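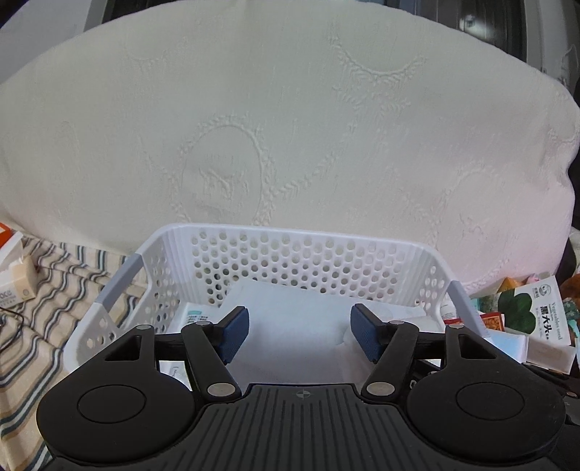 How often should you wash a bed pillow?
Twice a year is plenty for most people, and the pillowcase once a week.

OK, so that's the question I get at every single one of these talks, and I like to get it out of the way early (then we can have fun!). Pause here, let people look guilty.

Tell the Helmy story. When I ran the linen room at the Helmy guest house we had 100 pillows and exactly 2 dryers, and every October I'd try to get the whole lot done before the holidays. First year I packed the dryers way too full. Lumps everywhere! Like sleeping on a bag of oranges. Get the laugh, move on.

What I do now:
Check the tag first. Solid foam stays out of the machine, spot clean only.
Two pillows per load so the drum stays balanced.
Less soap than you think, and an extra rinse.
Low heat, and stop every 20 minutes to punch them back into shape by hand.

Ask who has ever put a pillow away damp. Hands will go up. Mine too, and the smell in that closet at Zusik was something else.

Then protectors. I'm a big fan, the plain zip-up cotton kind, and they go in with the sheets. If somebody asks about down, say the same rules mostly apply but it takes forever to dry, so start in the morning.

Skip the stain section if we're running late. Handouts are by the door, I printed 500 so please take one for your sister.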